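Informe de avance al programa Gridik
Proyecto: Envases reutilizables con cierre para cocinas pequeñas
Entidad: Taller Marti, Irirton
Para: Sheena Farquharson, responsable de seguimiento
13 de marzo de 2018

Estimada señora Farquharson:

Le presento el informe correspondiente al segundo periodo de la ayuda. El periodo empezó con retraso, como ya le comuniqué por correo, porque el proveedor de Trellstead entregó las tapas tres semanas más tarde de lo acordado. Este retraso se ha recuperado en parte y no afecta a la fecha final del proyecto.

En el informe anterior quedaban abiertas dos cuestiones: el diámetro definitivo de la tapa y el tipo de cierre. La primera está resuelta. Hemos elegido el diámetro mediano, que sirve para los dos tamaños de envase y nos permite hacer un solo pedido. Para la segunda tenemos ya una preferencia, pero todavía no una decisión firmada.

El trabajo con las tapas se hace sobre la mesa de madera. Hemos preferido una superficie normal, con su veta y sus nudos, y no un banco de laboratorio, por ser más parecida a la mesa de una casa. También hemos dejado para más adelante las pruebas sobre piedra y sobre acero, que estaban previstas para febrero.

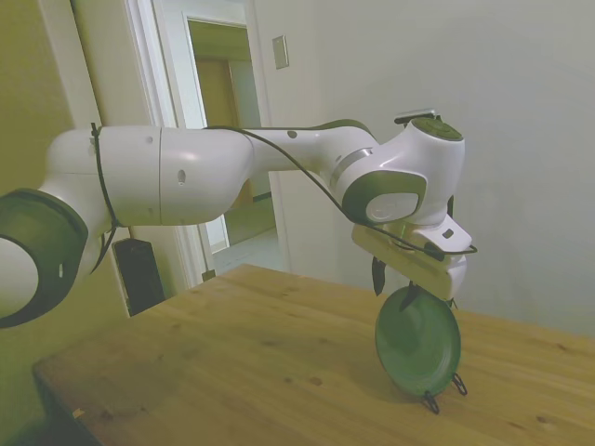 Taller Marti · Área de Envases y Cierres

La tapa redonda de color verde oscuro es la que proponemos para la serie. Lleva en el borde dos piezas metálicas pequeñas, también oscuras, que en nuestros documentos llamamos "presillas". En la primera versión las presillas eran más largas y se enganchaban en los paños de cocina, según nos dijeron varias familias. En la versión presente son más cortas y están mejor acabadas.

Resultados del periodo

Se han repartido 309 envases con su tapa entre los hogares de Irirton inscritos en la prueba. De ellos hemos recibido respuesta de aproximadamente dos tercios, un porcentaje que consideramos bueno para un cuestionario en papel. La mayoría de las personas abre la tapa sin dificultad. Las quejas que se repiten son de otro tipo: la tapa rueda cuando se deja de canto, el color verde oscuro se confunde en un cajón poco iluminado y no queda claro cómo secar bien las presillas después del lavado.

Sobre el color hemos hablado bastante en el equipo. Yo propuse un verde más claro, pero el cambio de pigmento obliga a repetir el ensayo de contacto con alimentos y el presupuesto no lo permite. Se mantiene, por tanto, el color actual.

Para el secado hemos escrito una hoja de instrucciones de una página. Le ruego que nos envíe sus observaciones sobre el texto antes de imprimirlo.

Gastos

El gasto se mantiene dentro de lo aprobado. Hay una desviación en la partida de transporte, por los envíos desde Trellstead, que se compensa con lo no gastado en materiales de ensayo. No solicitamos cambio de partidas. Las facturas están ordenadas por fecha en el anexo 2, y los cuestionarios resumidos en el anexo 4.

Tareas pendientes

Firmar la decisión sobre el cierre.
Hacer las pruebas sobre piedra y acero.
Visitar a los 12 hogares que devolvieron el envase sin cuestionario.
Cerrar con el proveedor el precio de las tapas de repuesto.

La última tarea es la que más me preocupa. El proveedor pide una cantidad mínima muy superior a lo que necesitamos, y estoy buscando otro taller que quiera compartir el pedido. Si en Gridik conocen alguna entidad con una necesidad semejante, les agradecería mucho el contacto.

Quedo a su disposición para cualquier aclaración.

La coordinación del proyecto
Taller Marti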